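In defence of the thing on the sofa

I have folded a lot of laundry in my life and I'd like to make the case for folding less of it. Not none! I'm not a monster. But less, and in the right room, which for me is the living room and always has been.

This all started because I moved into a smaller flat in March and had to decide where the washing would live between the airer and the drawer. The magazines are very firm on this. You're meant to have a surface. Cidance, the storage shop up by the station, will happily sell you one, a sort of narrow bench on castors for £129, and I stood in front of it for longer than I'd like to admit. It had a rail. It had a little shelf for, I suppose, pegs. Then I went home and folded a week's worth of towels on the sofa with the telly on, same as ever, and felt a great deal richer.

The sofa is the best folding surface in any home. It's the right height if you kneel, it's the right height if you sit, and the back of it holds all the finished things in a row so you can see how you're getting on. A bed is too low and too tempting. A kitchen table has crumbs, always, even after you've wiped it (where do they come from?). And with a sofa you've got cushions at either end to stop the pile wandering off.

People will tell you it makes the room look messy. Well, for an evening, yes. I had a friend's magazine round here called Uven, very thick paper, 90 pages of rooms with not a sock in them, and I enjoyed it the way I enjoy pictures of the moon. A pale sofa, two matching cushions, a thin black lamp, lovely. But put one scrunched-up bit of cloth on that seat and I believe in the room straight away. Somebody might be coming back to it.

My other gripe is with the method. There's a whole school of folding now where everything ends up as a small upright parcel, and I did try it, with a Kun folding board and everything — ten minutes per drawer, they said on the box. My T-shirts looked marvellous until I wanted one. What I do now is the two-hands-and-a-stretch. Get hold of either end, pull it out so it's taut between you, give it a moment, and half the creases you were worrying about will sort themselves out or at least look deliberate. Then in half, in half again, done. Anything soft and grey and shapeless gets exactly that much attention from me and no more.

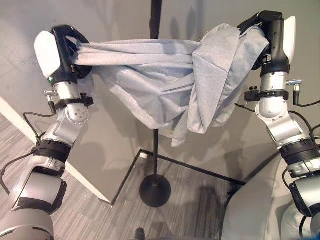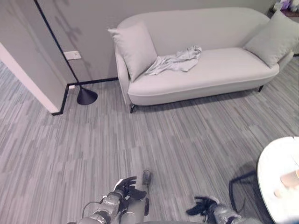
I'll make an exception for sheets, because a badly folded sheet takes up the whole cupboard and I've only got the one cupboard. Fitted sheets I roll into a ball and hide behind the flat ones. I've watched the videos, I've tucked the corners into the other corners, and I still end up with something like a large pasty.

Shirts go on hangers while they're still a bit damp, and then they aren't folding at all, so they don't count. Pants don't need folding. I will hear arguments about socks.

The Cosovton launderette does a service wash where it all comes back in a square bundle, and I do love that bundle, but I never manage to unwrap it neatly and by the next morning it's all over the sofa anyway.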